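Release lists are written for the service, and it shows

A monthly list of new titles on a streaming service has one job, which is to tell a subscriber what can be watched that could not be watched before. Most lists do this badly. I have kept notes on the ones published by Givent and Procházka, and the same faults come back every month.

The first fault is the word "new." On the last Givent list I checked, 39 titles were marked as new. Of these, 20 had been on the service before, had lapsed when a license ran out, and had come back under a fresh license. A returning film is worth listing. It should be listed as returning. The service knows the difference, as the contract dates are in its own records, and it would cost one extra column to print them.

The second fault is the missing end date. Licenses are signed for a fixed term. A subscriber who sees a film appear in August has no way to tell whether it will stay for a month or for three years. Procházka prints a small notice on the title page shortly before removal, but you only see it if you open the page, and by then you have probably already decided to watch. A date on the list itself would let people plan. I suspect this is why it is left out -- a catalog that shows its own exits looks smaller than one that shows only arrivals.

The third is the treatment of series. A season released in weekly parts is listed once, on the day of the first episode, with the same weight as a season released whole. Clirnolham, a slow police drama that I otherwise recommend, was listed this way. Anyone who set aside an evening for it got one episode and a countdown clock.

There is also the matter of sort order. Givent sorts by promotion, so the titles it paid most for come first and the older films come last, with no filter for language, length or year. Alphabetical order is dull and works.

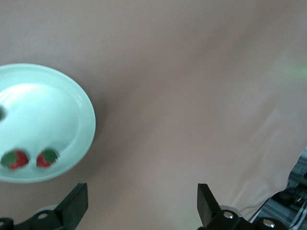 Jaanus Zariņš wrote to say that I am asking for a document few people would read, and that his own household picks from the first row on the screen and never looks at a list at all. In his view the services have measured this and act on it.

He may be right about the first row. The first row is still built from the same records, with the same labels, and a wrong label does not improve when it is moved to the top of a screen. Pondwood, a much smaller service, already prints start date, end date and prior availability for every title. The page is plain text and loads at once. I use it each month, and I have not yet found a wrong date in it.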